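Workshop > Planning > Equipment > Pre-purchase safety checklist, two-arm tabletop cell

June
By Carola Engelhardt

I went through this with Yusri Nair at the Clornden site before we put in the request for the second cell. The first cell has taught us a lot, and I'm really excited about getting another one, so please read the comments as well as the check marks. Some of them change the budget.

Status codes: OK, FIX (before the order goes in), BUY (add to the request), ASK (question for the supplier).

1. SPACE AND FLOOR

1.1 Floor level and clean where the table will stand – OK
1.2 Walking path clear on the open sides – OK
Comment: 800 mm at the narrowest point. Comfortable for one person with a tote, tight for two. Yusri would like tape on the floor, and so would I.
1.3 Cables kept out of the walking path – BUY
Comment: Floor covers for the new cell, plus one spare length. We forgot these last time and ended up borrowing from Altanholm for months.
1.4 Door opens fully with the table in place – OK

2. POWER AND STOPS

2.1 Separate circuit available – OK
2.2 Emergency stop within reach of the operator's chair – OK
2.3 Second emergency stop on the far side – BUY
Comment: The Arnonell quote includes one stop only. A second is a small line on the order and I would not skip it. Tested both on the existing cell, and both arms stopped every time. Lovely to see.
2.4 Stop buttons labeled the same way on both cells – FIX
Comment: Old labels are peeling. New ones can go on this month.
2.5 Power strip rated for both controllers and the monitor – ASK
Comment: Arnonell gave us a figure for each controller but nothing for startup. Waiting on an answer.

3. ARMS AND MOUNTS

3.1 Mounting bolts checked with torque wrench – OK
3.2 Arms cannot reach the operator's chair at full stretch – OK
Comment: Checked with the chair pushed all the way in. Please keep the same chair position for the new cell, so nobody has to learn two layouts.
3.3 Overlap between the two arms marked in the software – FIX
Comment: The zone is set, but it was drawn for the older, shorter fingers. Needs redoing before anyone copies the file across.
3.4 Spare finger sets on the shelf – BUY
Comment: We have 2 sets left. I have asked for enough to cover both cells through the first year.
3.5 Cable slack checked through full wrist rotation – OK

4. TABLE AND TEST ITEMS

4.1 Tabletop free of chips and sharp edges – OK
4.2 Surface color gives good contrast with the items – OK
Comment: The beige works well with dark items. Pale ones are harder, so keep a few in every trial. I'd order the same top again.
4.3 Item kit includes hard, soft and thin shapes – OK
Comment: My favorite part of the whole review! The kit costs almost nothing next to the arms, and we learn so much from it. Budget line is 300 for a full duplicate kit, with room for replacements.
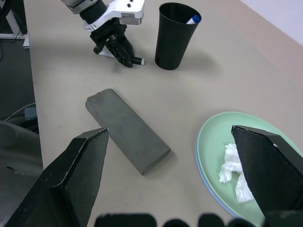
Item 4.3, table in use: gray block, black cup with a marker in it, white cloth on the mint-green plate.

4.4 No glass or breakable dishes in the kit – ASK
Comment: Yusri wants the plate material written on the kit list before we buy duplicates. Kanaujia supplied the first batch and should be able to tell us.
4.5 Cloth items checked for loose threads – FIX
Comment: Swap out anything frayed. Threads and finger joints do not mix well.
4.6 Storage bin for items not in use – BUY

5. BUDGET NOTES

The request now stands at 93 percent of what we were given, with the second stop, floor covers, spare fingers and item kit all included. That is much better than I expected, and it leaves a bit for shipping. If anything has to be trimmed, take it from the monitor – the one in the store room works fine.

Training time is not in the figure. Yusri has offered to run the first sessions himself, and he is very good at it, but his hours need to be booked against something.

6. BEFORE THE ORDER GOES IN

Redo overlap zone (3.3): Yusri
Replace labels (2.4): Carola
Chase Arnonell on startup load (2.5): Carola
Kit list with materials (4.4): Yusri, with Kanaujia
Replace frayed cloths (4.5): whoever opens the kit next

Reviewed by: C. Engelhardt, Y. Nair

Contact: Equipment Planning, Clornden | © Clornden Workshop | Back to top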